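# Two editions of Grastside: which one do I need before reading Pinent?

Asked 28 Oct 2025 in Books > Horror and dark fantasy

I picked up a used paperback of *Grastside* at a library sale in September and finished it last week. It's the one where the family rents the farmhouse and the cellar has a different layout every night. I liked it enough to buy the sequel, *Pinent*, as an ebook from Kalteo.

I'm two chapters into *Pinent* and I'm lost. It opens with the sister, Orla, alive and living above a dry cleaner. In my copy of *Grastside* she goes down the cellar stairs in chapter 20 and isn't heard from again. There is also a lot of talk about "the second landlord," and I don't remember a second landlord at all.

I looked it up and it seems there are two versions of the first book. I can't work out which one I have. The copyright page in mine has been torn out, and the Kalteo listing only shows the newer cover.
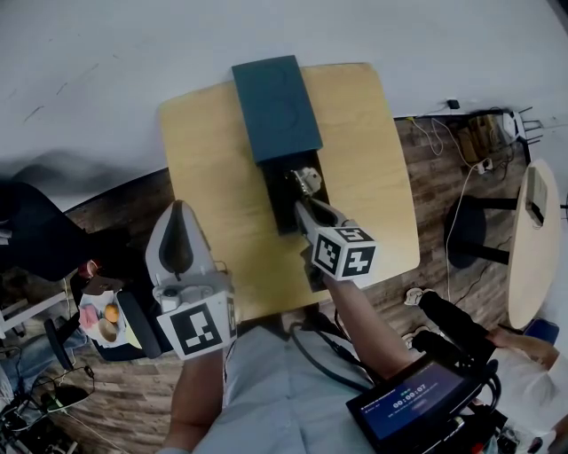

Teal box on the table, open at the near end.

What I'd like to know:

- How do I tell which edition I read?
- Is the difference big enough that I should read the other one before going on with *Pinent*?
- Is there a summary somewhere that covers just the changed parts?

I don't mind spoilers for book one. Please no spoilers for *Pinent* past the second chapter.

## 3 answers

### Accepted answer (29 votes)

You have the first edition. The easiest test is the number of chapters. The original ends with chapter 24, when they hand the keys back. The revised edition, put out by Hämäläinen, runs to 29 chapters and ends in the bus station. If yours doesn't have a bus station in it, it's the old text.

The changes that matter for *Pinent*:

1. Chapter 20 was rewritten. Orla still goes down the stairs, but she comes out in the neighbor's shed the next morning and doesn't tell anyone where she was.
2. The second landlord is introduced in chapter 22. He collects the rent in the new version. In the old one the rent is just left in the mailbox.
3. The last five chapters are all new. They follow Orla after the rest of the family has left.

Everything before chapter 20 is close to the same. Some dialogue was trimmed and the dog has a different name. You can skip all of that.

So you don't need to reread the whole thing. Start the revised edition at chapter 20 and read to the end, then go back to *Pinent* and start it over from page one. It took me one evening. My library had the Hämäläinen edition, so try there before you pay for it.

I don't know of a summary I'd trust. The one on the fan wiki mixes both versions together and has the cellar scene wrong.

> **Comment from the asker:** No bus station in mine, so that settles it. Thanks. I'll get the other one from the library.

### Answer (5 votes)

If you end up buying a used copy, don't go by the listing photo. Sellers reuse the same picture for both editions. Ask for a shot of the spine.
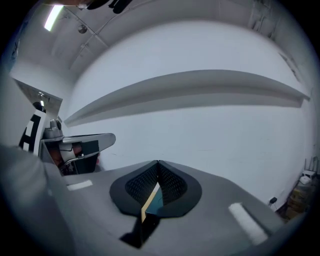 On the first edition the spine is plain black with the title in white. The Hämäläinen one is also dark, so in a bad photo they look alike, but it has a thin gold line running top to bottom next to the title. Ask the seller to tilt the book under a lamp when they take the picture. Foil can look flat brown head on, and it's much easier to spot when it catches the light, the way the gold-and-cream strip does against the dark mesh in the photo. If you see any gold on the spine, it's the revised text. The large print version has the line too, and that one is also the revised text.

There was a book club printing as well. I've only seen one and it had the old ending, with no gold on it anywhere. I can't say if they were all like that.

> **Comment:** Mine has a gold line but it's mostly rubbed off near the bottom. 29 chapters, so it matches what you said.

### Answer (0 votes)

I read Pinent first without knowing it was a sequel and it was fine. You pick it up as you go. The second landlord gets explained eventually. I would just keep reading.

Kalteo does have both in the store by the way, you have to search the title and then turn off "show newest edition only." The old one is listed under number 2448 in their horror section, or it was when I got it.

> **Comment:** That filter is only on the website. I can't find it in the app.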